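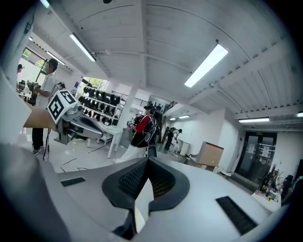 Tan wooden surface beside a white panel, Wustgate.

How to clean and re-oil wooden desks and worktops
Guidance for departments at Wustgate and Drovmont
Issued by Estates Services, September 2022

Scope
This page applies to oiled wooden desks, shelves and worktops in teaching rooms, offices and shared workrooms. It does not apply to varnished or painted furniture, to kitchen worktops used for preparing food, or to any item on the Heritage Furniture List. Departments that are unsure how a surface was finished should carry out the water test in step 1 before going further.

Requests for work on listed furniture should be sent to Hauwa Onuoha in Estates Services. Such items must not be sanded or oiled by departmental staff.

What you will need
Mild soap flakes or unscented washing-up liquid
Two buckets
Lint-free cotton cloths
A soft brush for corners and joints
Fine abrasive paper, for marks only
Furniture oil from the Mumeck store
A metal tin with a lid, part filled with water, for used cloths
Nitrile gloves

A 500 ml tin of oil is enough for most single rooms. Larger rooms may draw a 1000 ml tin, which must be signed for at the Mumeck counter. Part-used tins should be returned with the lid firmly closed and the date of opening written on the side.

Before you start
Book the room out for two working days through the usual form. Surfaces should not be used on the day they are oiled, and the smell can be strong for some hours afterwards. Open at least one window. In rooms with no opening window, ask Estates to raise the ventilation setting for the period of the booking.

Remove everything from the surface. Cables that run through a desk should be unplugged at the wall and tied back underneath, so that no cleaning water can reach a socket.

Step 1. Test the finish
Place a few drops of clean water on a part of the surface that is not normally seen. Wait ten minutes. If the water sits in beads, the finish is sound and the surface needs only to be washed. If it soaks in and leaves a dark patch, the surface should be washed and then oiled. If the finish flakes or lifts, stop and report it, as the surface has probably been varnished at some point.

Step 2. Wash
Dissolve a small handful of soap flakes in warm water. Fill the second bucket with plain water. Wring the cloth out well and wipe with the grain, working from the back edge towards you. Rinse with the plain water and dry at once with a fresh cloth. Do not allow water to stand on joints or around screw holes.

Scouring pads and bleach must not be used. Spray polishes containing silicone are also excluded - they leave a film which prevents oil from being taken up, and removing it is slow work.

Leave the surface to dry overnight.

Step 3. Treat marks
Pale rings left by cups will often fade once the wood is oiled and need no separate treatment. Ink and deeper scratches may be rubbed lightly with fine abrasive paper, always with the grain. Feather the edges of the area so that no hollow is formed. Brush away the dust and wipe with a barely damp cloth.

Burns, splits and loose edging are repairs and should be reported as such. Quote code 42 on the repair form.

Step 4. Apply the oil
Put on gloves. Stir the oil, pour a little on to a folded cloth and spread it thinly along the grain. Treat one section at a time and finish each before starting the next. After fifteen minutes, wipe off all the oil that has not been taken in. Any left standing will dry to a sticky layer.

One coat is normally sufficient. If dull patches remain the next morning, a second thin coat may be applied to the whole surface. Patches should not be treated alone.

Step 5. Dispose of cloths safely
Cloths wetted with drying oils can heat up and catch fire without any flame or spark. Place each used cloth in the tin of water as soon as you have finished with it, and close the lid. Take the tin to the Mumeck store before the end of the day. Oily cloths must not be put in office bins, left in a heap or kept in a cupboard.

How often
Heavily used worktops: twice a year, in April and September
Office desks: once a year
Shelves: when the water test shows a need

Records
Enter the room number, the date and the amount of oil used on Form 11. Completed forms are held by Luzius Lehner in the Nägeli Building office, who also arranges short practical sessions for staff who have not done this work before. Places on these sessions are open to both sites and may be requested by internal post or at the office counter.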